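Support > Nelta Water Dispensers > Countertop Model > Set-up Guide > Section 2

2. Placing and Filling the Dispenser

Read this section before you plug the dispenser in. Keep the box until set-up is finished.

2.1 Choosing a spot

1. Pick a flat, level surface close to a grounded outlet. Do not use an extension cord.
2. Leave 2 inches of open space behind the unit and on both sides. The vents are at the back.
3. Keep the unit out of direct sun and away from stoves and heaters.

Note: A cloth under the unit is fine if it lies flat and does not reach the rear vents.

2.2 First fill

1. Lift the lid and take out the foam ring.
2. Rinse the tank with cold tap water and empty it into a sink.
3. Push the Flavix filter into its seat until it clicks.
4. Fill the tank to the upper line - do not go past it.
5. Close the lid, plug in the unit and press POWER.

Put a cup under the spout before you press anything else.
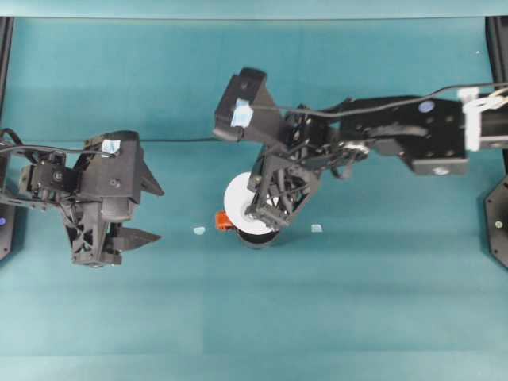
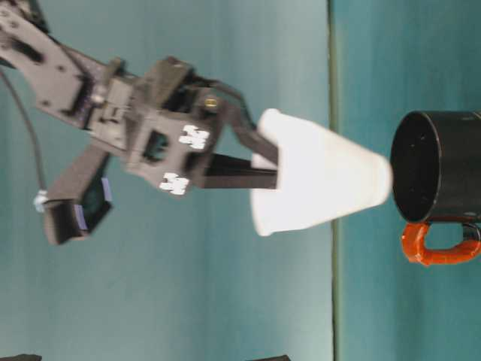 6. Hold COLD until water runs without sputtering. Throw this water away.
7. Repeat step 6 with the HOT button, once the red light is steady.

CAUTION: Water from the hot side can burn. Keep hands clear of the spout, and do not hold a thin cup by its rim while it fills.

CAUTION: Never press HOT with the tank empty. The heater will shut off and the unit must be unplugged until it cools.

2.3 Setting the portion size

The dispenser leaves the factory set to 300 ml. To change it, hold COLD and POWER together until the display blinks, then press COLD to step through the sizes. Press POWER to save. The setting is kept if the power goes out.

2.4 Filter counter

The counter starts at 3000 and drops by one with each liter. When it reaches zero, the filter light turns amber. Fit a new filter and hold RESET until the light goes off. Filters from the older Montes model do not fit - the collar is wider.

If the light stays on after a reset, see Section 6, Filter Faults.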